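Storing thin black rods so the printed marks don't rub off

Posted in Workshop & Storage

Motness
I have four thin black rods with a fine silvery marking printed lengthwise. They live in a drawer with other tools and I'm worried about the print. Is there a standard way to store these? They are 349 mm long and the drawer is only slightly longer.

Kindar
Store them parallel, in a single layer, on a flat liner. Abrasion comes from rods rolling over each other, so restrict sideways movement:
cut a strip of felt to the drawer width
lay the rods side by side, tips pointing the same way
put a stop block on each long side — 2 is enough
Don't use rubber bands. Some leave residue on printed surfaces. Wipe with a dry cloth only; test any solvent near one end first.

Lucero
just use a tube

Clokstead
A tube works for one rod. With four they knock together every time you pick it up. I agree with the flat layer, but I'd square the ends against the drawer front before closing it. Staggered tips are harmless to the print, though in a tight drawer the one sticking out takes the load.

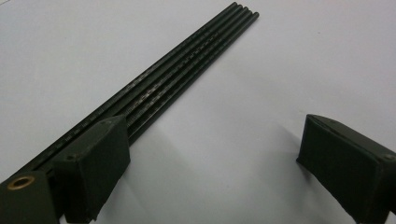

Four rods side by side, tips staggered.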